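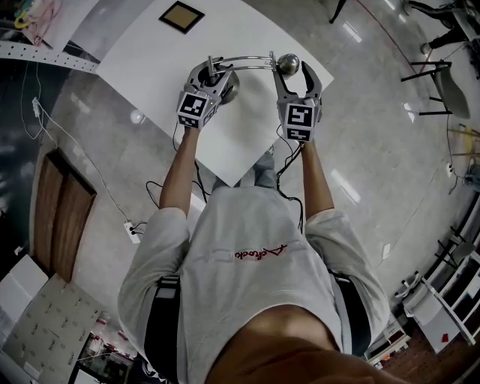 Godelieve Dekker had sold the house in Talstead, but she had not sold what was inside it. So on Sunday the three of them came to empty the rooms, and by four o'clock they had stopped carrying and started to argue.

The argument was about the stand. It had a round dark base and two curved rods of chrome that ran side by side and ended at a shiny ball. It had stood on her father's desk for as long as she lived there. She never saw him hang anything on it.

"It is for a watch," said Do-yoon Ki.

"For one watch? So heavy?" Seo-ah Myung lifted it with both hands and put it back on the white table. "My uncle would say it is for headphones."

"My father did not own headphones," said Godelieve.

She remembered that he used to touch the ball with one finger when he talked on the telephone. He touched it when the bank called, and also when her brother called from Laizer and asked for money again. As a child she believed the ball was a kind of button, and that somebody far away could feel it when he pressed. One evening in February, when he was asleep, she went down in her socks and pressed it herself. Then she waited on the stairs until her feet were cold.

"A dealer in Sutitz would give you 200 for it," said Do-yoon. "Maybe more, if you tell him a good story."

"I don't have a good story."

"Then 3," said Seo-ah, and she laughed, but she was already looking for paper to wrap it in.

Godelieve looked at the ball. The window was in it, very small, and the door, and the three of them standing with big foreheads and little legs. Her own face was in the middle. She put her finger on it, and her face went away under the finger.

"Where do you want it?" asked Seo-ah. "With the things for the dealer?"

"No," said Godelieve. "Give it to me. I will hold it in the car."

Do-yoon picked up the next box and went down to the street.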